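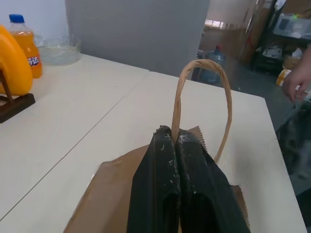 The two-finger gripper down in a kraft paper bag, from the wrist camera.

When I get to the workshop Mirta Sosa is already talking, mostly to Vasilică Pîrvu, a little bit to the arm. They share the place with a few other hobby builders and they've been at this since June. The arm is called Botham. I asked who Botham was and got two different answers, so I'll leave that alone.

"We started with blocks, like everybody," Mirta says. "Blocks are great! You feel like a genius for a week. Then Vasi came in with a shopping bag and I didn't feel like a genius anymore."

Paper bags, she explains, move when you so much as look at them. The top edge folds in, the sides crinkle, and the twisted handle stands up nicely until a finger brushes past it. Their first plan was to pinch the handle from above. Their second plan was to go for the paper itself. They still argue over it — I heard a good chunk of the argument while I was hunting for somewhere to put my coffee.

"The handle is what a person would grab," Vasilică says. "So I say grab the handle. But it's a thin arch, and from the wrist camera the fingers cover half of what you want to see. You come down and you lose it."

The fingers are his department. They're thick, black, angular things, and they've got plenty of specks and scuffs on them. This is the second set. He printed the first one in a hurry and it flexed so badly that Mirta kept it on her desk as a bookmark. Each new pair takes him around 20 hours, counting the sanding, which he hates.

Mirta writes the software, a pile of scripts she named Lelus. It logs every attempt, and when I visited the log was up to 192. How many went well? She laughed and turned the laptop away from me.

"I'll tell you what helped," she said, once she'd turned it back. "Slowing down. I had it coming in way too fast, and I was so proud of how fast it was. Also rotating the wrist 90 degrees, so the fingers don't come at the handle flat. That one was Vasi's idea and he brings it up a lot."

"I bring it up when it's relevant," Vasilică says.

I asked what's next. He wants softer fingertips. She wants to try bags with something heavy in the bottom, and a second camera farther back so Lelus can find the handle again after the fingers get in the way. They're both a bit vague on who's paying for the camera.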